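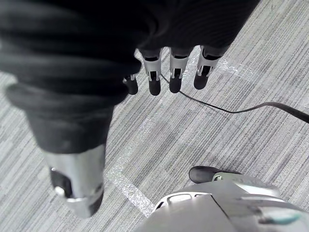

Slide 2: Why sleep gets worse after a move

Speaker notes, Nov 15, 2025
Paterson library, downstairs meeting room. 25 minutes, then questions.

Start with the show of hands. Who has moved in the past year? Wait for it. Then ask who slept well the first week.

Most people sleep lightly the first few nights in a new place. You wake at sounds you would ignore at home. Pipes, a neighbor's door, a different street. For most of us it settles. The people I want to talk to tonight are the ones for whom it didn't.

My own case, keep it short: moved from Rinska to Seratthorpe, woke at 2 every night, kept checking the clock. Took me 8 weeks to put the clock in a drawer.

Slide 3: Light

Streetlights are the usual complaint. Walk through the cheap fixes first: lined curtains, a towel along the bottom of the door, tape over the charger light.
Morning light matters too. Go outside soon after getting up, even if it's cloudy.
Don't get pulled into the blue light glasses question here. Save it for the end.

Slide 4: Noise

Steady noise is easier to sleep through than noise that comes and goes. A fan is fine.
Tell Dace Venckus's story about the freight line in Raka. She said I could use her name. She moved the bed to the inside wall and that did most of it.
Earplugs: mention that the foam ones have to be rolled thin before they go in. Show how.

Slide 5: The bed itself

Set the bed up first on moving day, before the kitchen. Same sheets and same pillow as the old place, unwashed if you can stand it. (Pause, people laugh at this.)

Slide 6: When to see a doctor

Read this one slowly. Trouble most nights for three months, loud snoring with gasping, or falling asleep at the wheel. For that last one, stop driving and call now.

Handouts are by the door, 16 copies. Geeta Rastogi has the sign-up sheet for the next talk.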